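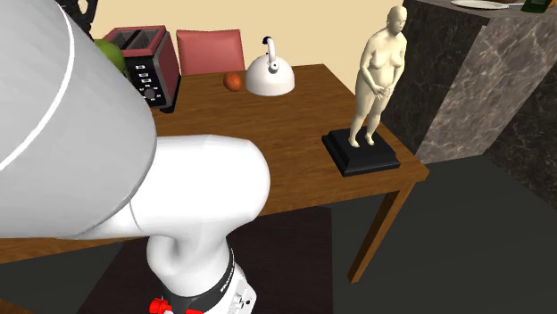
About Tekunar

Tekunar sets up and looks after a single robot cell, called Firkberg. The cell is a table-top manipulation set-up in a domestic room, and it exists in two forms: a simulated cell, where nearly all the programming is done, and a physical cell in our workshop, where finished programs are run at reduced speed before release. Customers rent time on either one. We do not build arms and we do not sell them.

The company was founded by Wagner Mendonça and Noreen Phelan, who had both worked on palletising lines. Wagner is responsible for the simulated cell and its model files. Noreen is responsible for the physical cell, its safety circuit and the service log. There are still only two of us with write access to the base configuration, and each change is signed by the one who did not make it.

How the cell is set up

Every set-up starts from the base frame of the arm. Its position relative to the table is measured on the physical cell, entered in the model, and then checked in the other direction by driving the simulated arm to three reference points on the table top and repeating the same moves in the workshop. If the two disagree by more than the agreed tolerance, the base frame is measured again from scratch. We do not correct it by adding offsets to individual programs. Offsets of that sort get copied, and after a few months no program can be moved to another table without rework.

The table is placed next, then the fixed furniture, then the loose objects. In the simulated cell these are ordinary household things: a toaster, a kettle, fruit, a figurine on a plinth. Each has a visual model and a separate collision model. The collision model is simpler and is kept slightly larger than the visual one. Kettle handles are the usual source of trouble, as a simple hull closes the gap under the handle and the planner then treats it as solid. Ours are split into several parts by hand.

Masses and friction values are entered last. A value taken from a supplier's sheet is marked as such in the file, and a value we have measured is marked with the initials of whoever measured it. Customers receive both kinds and can filter by either.

Layouts

The library holds 1,455 table layouts at present. Of these, 334 have been reproduced on the physical cell. The remainder are simulation only and carry that label in the booking system, which is called Muvent. A layout loses its checked status whenever the base frame changes, and stays unchecked until the reference moves have been repeated.

How it is looked after

The simulated cell is not free of maintenance. A new release of the physics engine can alter contact behaviour enough for a stable object to creep across the table, so each release is held back in November and again in spring while a settling test is run over the whole library. Objects are dropped from a small height and left alone. Anything still moving at the end of the test is listed and dealt with one file at a time — normally the contact margin is at fault, occasionally the mass.

On the physical cell the routine is shorter:

Before each booking: emergency stop, enabling switch, cable strain relief, mounting bolts checked against paint marks.
After each booking: joint positions logged at the park pose, fingertips wiped and inspected for cuts.
Every quarter: reference moves in full, brake test on each axis, fan filter in the controller cabinet replaced.

The arm had logged 1,041 powered hours at the last full service, on Apr 27, 2024. Two fingertip pads and one cable were changed. A noise reported at the elbow was traced to a loose cover screw on the cable bracket, and the joint itself was left alone.

Repairs

We repair brackets, wiring, fingertips and the table fixtures. Faults inside a joint go back to the maker, and we do not open sealed housings. While the physical cell is down, bookings are moved to the simulated one at the lower rate and the customer is told which checks are outstanding.

The Tanabe fixture

Our own design work is limited to the Tanabe fixture, a plate with locating pins that puts the table back in the same place after the floor has been cleaned or the arm has been lifted out. It is supplied as drawings with any long booking. The current drawing is revision F. Revision E is still usable, but the rear pins need to be shortened.

Visits to the workshop are by arrangement with Noreen. Questions on model files, units or file formats go to Wagner.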